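Hi all,

Bun task is coming along. The club's entry for the Hedolen round is two buns out of the steamer and onto the plate, left arm picking, and Ngozi Yusuf and I had another go with new gripper settings – nearly 71 demos saved now, so we can start training.

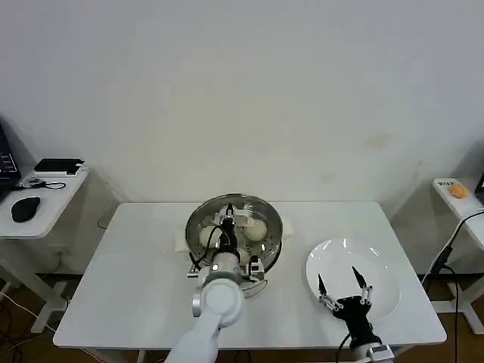 On 22 May 2021 Ekrem Karabulut wrote:
> Could you close the left gripper a bit slower? In January we
> squashed every bun going in too fast. And does the right arm
> have to wait over the plate the whole time?

Slower is fine, I've set it to 5 on the slider. Right arm – I'd like to keep it there, Selina wants to try a handover later on. Shout if you need the lab key, Shahnaz has it.

Cheers,
Hüsnü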